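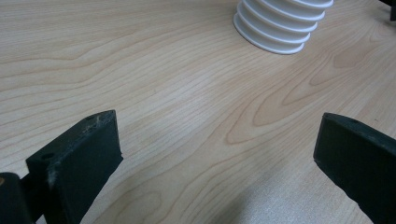 *Photo: Kohei Hosoda*

Saturday, October 26, 2019

Hi all,

Time for the fall update on the community room tables! It's a longer one than last time (sorry, there was more to tell), so grab a coffee. Quick version: the new tops are on, we're inside the budget, and there are a couple of small things I want to fix before the room goes back to its full schedule in November.

**The tops**

We went with the pale blond finish in the end. You'll remember I was leaning toward the gray when I wrote in the summer, mostly because I was scared of stains, but Kohei brought both samples over and laid them side by side under our lights and the gray looked like a dentist's office. The blond one has so much going on in the grain, all those long wavy stripes and then the big pointed loops toward the middle, and it makes the whole room feel warmer. People keep running their hands over it! It's smooth with just a little shine, and you do get a soft bright patch where the light lands on it. I was worried about glare for the folks who come in to sew, so I asked the Tuesday group and they say it's fine as long as the blinds on the street side are half down.

The supplier was Kinoshita, the second of the quotes I sent you. They were slower than promised (nine days late, grr) but they took back one top with a chipped corner and swapped it without any fuss.

**Money**

You gave us $3,436 for this part of the project. So far we've spent $2,818, and that covers:

- the tops themselves, with delivery
- new screws and brackets
- hauling away the old ones
- Kohei's two days of labor

I still have a bill coming from Jirel for the edge trim, $261, and once it's paid we'll have $357 left. I'd love to put that toward felt pads for the chair legs and a set of coasters and trivets, if that's okay with you. Could you let me know by email? I don't want to buy anything that isn't in the original plan without a yes from you first.

**Living with them**

The first open afternoon was a busy one, with paint, glue and a whole lot of juice. Everything wiped off with warm water and dish soap except one smear of purple marker, and that came up with a dab of rubbing alcohol. I've typed up a little cleaning card and taped it inside the supply closet door. No scrub pads, please, if you visit and feel like helping!

One table still rocks a bit. Kohei thinks it's the floor and I think it's the leg, so we're going to swap it with the one by the window and see who's right.

**What's left**

Trim goes on the first week of November, while the room is closed anyway. After that I need to sort out where the tables go when we clear the floor for dance, as the tops are a touch bigger than the old ones and they don't slide into the alcove the way they used to. I have a sketch, it's ugly, I'll bring it to our next call.

Receipts are in the shared folder, and I'll add the Jirel one when it lands.

Thanks so much for all of this, and come by and have a cup of tea at one of them soon!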